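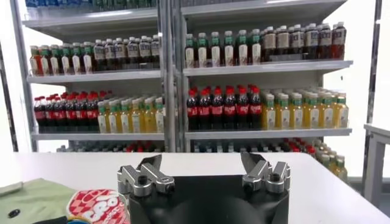
Apr 23, 2022
Cap torque, bottled drinks, shelf storage series

Continued the removal torque work on the Joren batch. 66 bottles pulled from storage, all from the lot closed in October. Torque meter zeroed before the first bottle and again after lunch, no drift either time. Chuck jaws are the old rubber pair, still gripping fine.

Procedure as before: bottle clamped at the shoulder, cap turned by hand at a slow, even rate, peak value written down, then the bridge break value. Amedeo Pace turned, I wrote. We swapped halfway last time and the second half read higher, so one operator per lot from now on.

Sheet 423 has the raw values. Spread is wider than on the Stusten lot. Most of it comes from the still water, where the thin neck flexes in the clamp and the peak gets smeared out. The carbonated bottles hold their shape and give a clean peak.

Two caps lifted the tamper band with them instead of breaking the bridges. Bagged and labeled, on Sheyla's desk. She thinks the band is undersized; I would check the neck bead first.

Remo Costa asked if we can drop the 200 ml size. Not yet - the sample is too small to say anything and the liner is a different one.

Fill level check not done. The scale needs its annual calibration and the sticker has run out.

To do:
- new clamp insert for thin necks, ask Russo for the softer grade
- repeat the still water bottles with the insert
- measure neck bead on the two bagged samples
- copy sheet 423 into the shared folder, Cosimo needs it for the Ririk report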